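헤엄치는 사람

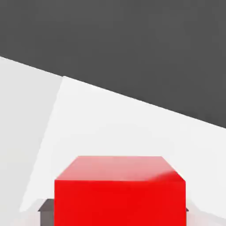 샤밈 민하스는 신발부터 벗었다. 왼쪽만. 오른쪽은 끈이 엉켜서 그냥 뛰었다.

후라흐 방파제. 물이 생각보다 무거웠다. 아이 둘, 아니 셋인가. 소리만 들렸다. 파도 넘어 또 파도. 손에 뭐가 잡혔다. 머리카락. 당겼다.

"발로 차! 계속 차!"

아이가 찼다. 샤밈의 배를. 그래도 좋았다, 힘이 남았다는 거니까.

벨트베르크로 가는 배가 떠난 뒤였다. 부두엔 표 파는 여자 하나뿐. 여자가 밧줄을 던졌다. 짧았다. 다시. 이번엔 닿았다.

둘째는 혼자 바위를 붙들고 있었다. 셋째는 없었다. 처음부터 둘이었단다. 나중에 들은 얘기다. 샤밈은 그걸 모르고 두 번을 더 들어갔다. 바닥을 더듬고, 모래만 한 움큼. 입술이 파래져서 끌려나왔다. 손을 않 폈다고 한다.

다음 날 모르는 번호로 음성이 왔다. 94초. 우는 소리가 절반. 애들 엄마였다. 고맙다는 말, 기도하겠다는 말, 그리고 한참 아무 말도. 누가 퍼뜨렸는지 저녁엔 2458명이 들었다. 빵집에서도 그 목소리가 나왔다. 샤밈은 빵을 안 사고 나왔다.

8월이 다 갈 무렵 방파제에 다시 갔다. 오른쪽 신발은 아직도 짠내가 났다. 왼쪽은 그날 없어졌는데, 표 파는 여자가 창구 밑에서 꺼내 주었다.

"언제 오나 했내요."

샤밈은 신발을 받아 들고 벨트베르크행 표를 한 장 샀다.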